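三十四週に入ったので、入院バッグを詰め始めた。三月が予定日で、まだ少し早いような気もするけれど、先月の健診で張りを指摘されてから、夜中に目が覚めると玄関のあたりが気になって仕方がない。詰めてしまえば眠れるかと思って、土曜でも日曜でもない半端な日の午後に始めた。

病院からもらった持ち物リストはA4の裏表で、印刷がかすれている。母子手帳、診察券、印鑑、産褥ショーツ、前開きのパジャマ、授乳用の下着、退院時の赤ちゃんの服。産褥パッドと円座は病院にあるらしい。「バスタオル」に線が引かれて、手書きで「不要」と書き足してあった。助産師さんの字だと思う。

バッグは新しく買わなかった。結婚前に出張で使っていたItesicoのボストンを押し入れから出したら、底のほうに古い搭乗券の半券が残っていた。ファスナーが片方だけ渋いので、ろうそくをこすりつけてみた。少しましになった。

## 陣痛用と入院用を分ける

最初は全部ひとつに入れるつもりだった。考えを変えたのは、去年出産したQiuyue Yeに電話で話を聞いてからだ。彼女の場合、陣痛室に大きいバッグを持ち込めず、夫がロッカーと部屋を三往復したという。しかもリップクリームがどうしても見つからず、最後まで唇が切れたままだったらしい。

それで、陣痛室に持っていくものは小さいトートにまとめた。

- ペットボトル用のストローキャップ(二個)
- 長めの充電ケーブル
- リップクリーム
- ヘアゴム
- ゼリー飲料
- 靴下
- 小銭入れ

テニスボールは迷っている。腰を押すのに使うと聞くけれど、Qiuyueは一度も使わなかったと言うし、Rongrong Suは「あれがなかったら無理だった」と言う。二人とも同じ病院で産んでいる。とりあえず百円ショップで一個買って、玄関の棚に置いたままになっている。

小銭入れには千円札三枚、3000円分を入れた。売店は夕方に閉まり、そのあとは自動販売機しかない。見学のときに見たら、その自動販売機は電子マネーに対応していなかった。

## 赤ちゃんの服

買いすぎた、というのが正直なところだ。短肌着、コンビ肌着、カバーオール、それに義母が送ってくれたものを合わせると、引き出しがもう閉まらない。水通しは先週やった。小さいハンガーが足りなくて、半分は大人用の物干しにタオルのように掛けた。

退院のときに着せる服は、白のカバーオールにした。Humadbergのもので、袖を折り返すと手が隠れるようになっている。五十センチと六十センチのどちらにするかで夫と意見が割れたが、エコーの推定体重がずっと平均の少し上なので、六十センチにした。大きければ袖を折ればいい。

おくるみは二枚。一枚は退院用で、もう一枚は車の中で吐いたとき用。

チャイルドシートはRenというメーカーのを従姉から譲ってもらった。取り付けの説明書がついていなかったので、夫がネットで探して印刷した。説明書は全部で39ページあり、そのうち日本語は17ページだった。固定のベルトを通す順番がわかりにくく、夫は駐車場で一時間近くかかった。私は助手席でみかんを食べていた。申し訳ないとは思ったけれど、お腹がつかえて手伝えることがなかった。

## 書類のこと

意外に面倒だったのが書類だった。入院の申込書に保証人の欄が二つあり、ひとりは別世帯でないといけない。実家の父に頼んだら、判子を押した紙が速達で届いた。普通郵便で十分間に合うのに、父はいつもこうだ。

出生届は病院でもらえるが、記入見本だけ先に役所で受け取ってきた。窓口の人が付箋まで貼ってくれた。届けは夫が出しに行くことになっているので、付箋はそのままにしてある。

バースプランの用紙もまだ白いままだ。希望を書く欄が思ったより大きい。音楽をかけたいか、写真を撮りたいか、立ち会いは誰か。立ち会いは夫ひとり、とだけ書いて止まっている。Rongrongは「痛み止めのことだけ書いておけば、あとはその場で聞いてくれる」と言っていた。次の健診までには埋めたい。

筆記用具も忘れないようにする。授乳の時間と量を書く表が渡されるそうで、ナースステーションのペンは借りるとたいてい戻しそびれる、とQiuyueから聞いた。ペンケースは中身がだいたい見えて、ファスナーで閉まるものがいい。黒のボールペン二本と赤を一本、あとは付箋と名前シールを入れるつもりでいる。
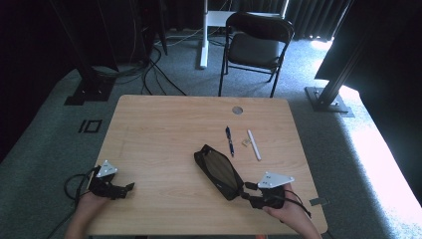

## まだ入れていないもの

直前まで使うものは、紙に書いてバッグの持ち手に洗濯ばさみで留めた。眼鏡、コンタクトの洗浄液、歯ブラシ、化粧水、スマートフォン、母子手帳。夜中に急に出ることになっても、この紙を夫に渡せばいい。試しに一度読ませてみたら「洗浄液ってどれ」と言われたので、洗面台の右の棚、と書き足した。

タクシー会社の陣痛登録も済ませた。自宅から病院までは、昼なら二十分かからない。ただ、Skonvilleというマンションの前の道が工事中で、夜間は片側通行になる。登録のときに電話でそのことを伝えたら、迂回路を備考に入れておきますと言ってくれた。

残っているのは、授乳クッションを持っていくかどうか。病院にもあるけれど、数が少なくて取り合いになるという話も聞く。バッグに入れようとするとそれだけで半分が埋まるので、今のところ車の後部座席に置いてある。明日は健診で、採血があるから朝は少し早めに出る。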